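Finish for a light wood table: film or hardwax oil?
Posted 26 Oct 2023 by veneer_side

Refinishing a work table, pale wood, long wavy grain. I bought it secondhand and the seller had no paperwork, so I don't know the species or whether it is solid or veneered. The old coating came off in September with a card scraper. I want to keep the color as close to bare wood as I can, and I want the next coating to survive daily use. Two candidates so far: Clendix waterborne, satin, and Rekside hardwax oil in the natural tint. Room has a north window and one ceiling light. No sun falls on the top directly.

Questions:
1. Does the Rekside natural tint offset the darkening that oil causes, or does it leave white in the pores?
2. Is it worth sanding past 180 before a waterborne?

mortise26
Find out what the wood is before choosing. If it is ash, the pores are large and a white-tinted oil will sit in them. If it is birch or maple, there is not much for the pigment to collect in. Look at the edge. If the lines on the face carry over onto the end, it is solid. If they stop at the corner, it is veneer or the edge has been banded.

veneer_side
Edge has a strip glued on all four sides, so that test tells me nothing. Underside is painted.

lowgrit
Then treat it as veneer. Do not put a random orbit sander on it with anything coarser than 180. Modern face veneer can be thin enough that one careless pass at the edge goes through.

On the second question: no. Wet the surface, let it dry, knock back the raised fibers with 220 by hand, coat it. Going finer can reduce how well some waterbornes grip. Check the can.

mestis_bench
I'll disagree on the choice before anybody gets to grit. I run Mestis, a two-person shop, and we have coated the same kind of top both ways. Two shots of one.
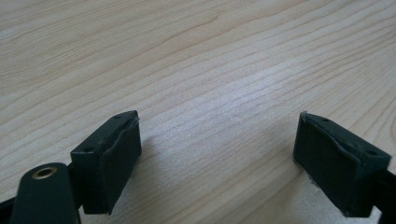
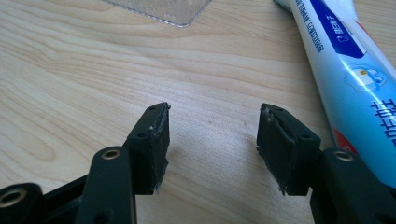
Oil on a pale top is easier to live with than film, and the reason is repair. With a film you have one continuous layer, and when it gets cut you either leave the cut or recoat the whole panel. With oil you scuff the spot, wipe more on and buff it out. The other consideration is how the top handles light. On both shots the wood has a bright patch near the middle, and in the first one the grain inside that patch goes pale and silvery. Any finish you pick is going to be judged in that zone, so tilt your sample board toward the window and compare there. Viewed straight down under a lamp, satin and matte are hard to separate.

lowgrit
A bright patch like that depends on the angle of the light as much as on the coating. It does not tell anyone which product is better.

mestis_bench
Agreed, and I did not claim it does. I said to compare samples at that angle.

mortise26
Those curved lines read as plain-sawn or rotary-cut to me. If the OP's has the same wide arcs, I would lean toward rotary-cut veneer, but a photo is not enough to call species.

veneer_side
Mine has arcs like that on one half and straighter lines on the other. Going with veneer as the working assumption.

jiang_pads
Use Jiang gray nonwoven pads between coats instead of paper. Paper on a 2000 grit disc is pointless at that stage, and steel wool leaves bits that rust under a waterborne. I put three coats of the Clendix on a desk and it is still close to the bare color. The oil samples I made next to it went yellow.

mestis_bench
Clear oil will. The tinted one moves less. Make a sample of each and leave half covered for a month.

lowgrit
Also worth saying that oil needs upkeep. Film has the higher upfront effort and then you leave it alone. For a work table I would take the film.

veneer_side
Made samples on offcuts from another project, birch ply, 17 days under a window with half of each covered. Clear oil shifted visibly. Tinted oil shifted a little, with a faint milky cast at the angle mestis_bench described. Waterborne shifted least but looks flatter. Leaning toward waterborne, three coats, hand sanded at 220 before the first.

mestis_bench
Reasonable. I would still take the oil.

mortise26
Do the underside too, even over the paint. Scuff it first.

Thread views: 3073
Last updated by veneer_side, after sample results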